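How to Pour an Equipment Pad for a Small Plant

Get the machine drawing first. At Koten we poured a pad for a 2985 kg pellet press, and the anchor bolt layout set the size of everything else.

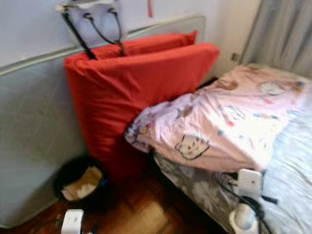
By Gijs Stevens | 2023-03-27
Print | E-mail

Dig down 40 cm and compact the base in two passes. Build the forms, then tie the rebar and set it on chairs. Check the corners for square before you call the truck.
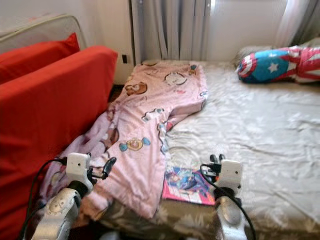
Pink blanket on the bed

Hang the bolts from a template — tape the threads first. Pour in one go, vibrate, and strike off level. Keep the slab damp for about 15 days.

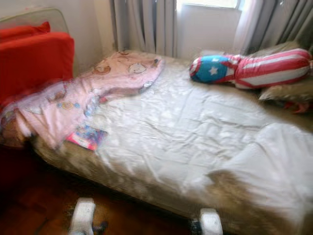 Set the press on shims, level it, and grout underneath. Tighten the nuts after the grout has cured.

We use cookies to improve this site. Accept | Settings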